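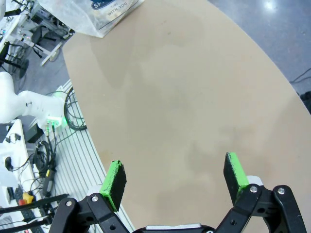
If you have been meaning to build a planter box before the warm weather comes, this is a good month to start, and you can do the whole thing with a hand saw, a drill and a square. I built my first one years ago from leftover fence boards, and it leaned so badly that my sister still brings it up at dinner. The second was much better, mostly thanks to Arnulfo Zapata, who talked me into rounding over the corners before I put any finish on. He's right about that. A soft, curving edge like the one on the beige tabletop here is so much kinder to your hips and sleeves than a sharp one, and finish holds better on it too (it tends to wear thin first wherever the wood comes to a point). I also wouldn't fret over a few smudges on the surface. That top has its share, and my own bench is far worse!

Now, the wood. Cedar is lovely if you can get it, and Grendari has been keeping a decent stack near the back door. Plain pine will do fine as long as you line the inside and don't let the bottom sit flat on the patio. I like to screw on 2 cleats underneath, running front to back, so air can get in and water can get out. Drill your drainage holes before you put the box together. I forget this nearly every time and end up kneeling inside the thing with a drill, muttering.

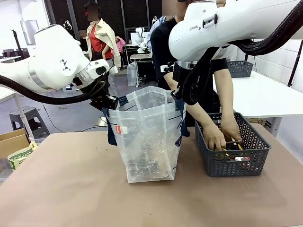 For joining the corners, use outdoor screws and go slowly. Drill a pilot hole for each one, especially close to the end of a board, where cedar loves to split. Kátia Conceição clamps a scrap block inside each corner and screws into that from both sides, and her boxes have been through a good many winters without loosening up. I've copied her ever since.

Once it's together, sand the top rim well and give the outside two coats of oil. Leave the inside bare or staple in a liner, whichever you prefer, and poke the liner through wherever you drilled. 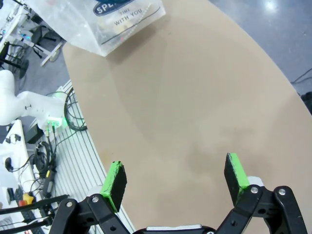

If you get yours done by June, please send us a note and tell us what you planted. Lovely Marquez is already promising tomatoes, and I'm going to try sweet peas again.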